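Subject: Re: [truna-talk] Who told the Foken people about the closed session?
From: Piyumi Sikder
To: truna-talk

Hi all,

Sorry to go quiet for a while, I was reading the whole batch of council emails that came out in May and my eyes are still recovering. Steinar asked a fair question and I have some of an answer, so I'll paste his bit in first.
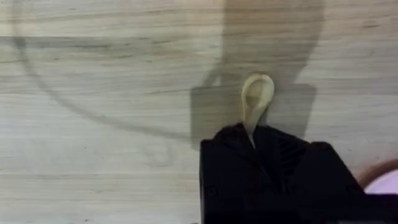
Truna Digest, Vol 16, Issue 5

Steinar Riis wrote:

> I keep reading that the leak about the Hullilmont land deal came
> from the mayor's own office, and then in the next paragraph that
> it came from the council side. Which is it? Foken had the bid
> numbers before half the members did. Also, is Grethe Kragh still
> chairing the inquiry? Somebody told me she'd stepped aside and I
> can't find it in the minutes.

OK so, Grethe first. She did step aside, but only for the part that deals with her old aide, Teguh Pelupessy. Hrefna Hauksdóttir is running those hearings and Grethe keeps the rest. It's in the minutes but you have to look under "Procedural," way at the back (I missed it twice!).

As for the leak, I think both stories are half right. The memo with the bid numbers was written in the mayor's office and went out to 16 people. Teguh was on that list even though by then he'd moved over to work for the council. He has said he talked to a Foken lobbyist that same week, and he says the numbers never came up. Maybe so. There's an email from him at 5 in the morning asking for "the clean version" of the memo, and I would love to know what was in the other one. 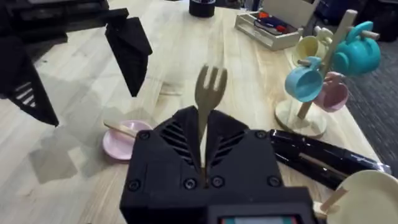 And that's the part that bugs me, because the inquiry only asked for the final memo. No drafts, no attachments, nothing from the shared folder. I called the clerk's office and a very patient man told me the drafts are kept for 100 days and then they go. By my math we have 30 left, so if anybody wants to put in a records request, please do it now and ask for drafts by name. I sent mine in already but two or three would get more attention than one.

Steinar, you also asked me off list about the Bach Street parcel. Different deal, different buyer, same lawyer - I'd keep it out of this thread or we'll all go cross-eyed. Start a new one and I'll send you what I have.

Hrefna's next hearing is open to the public and starts at 5, upstairs. I'm going and I have room in the car for two if you don't mind the dog hair.

Piyumi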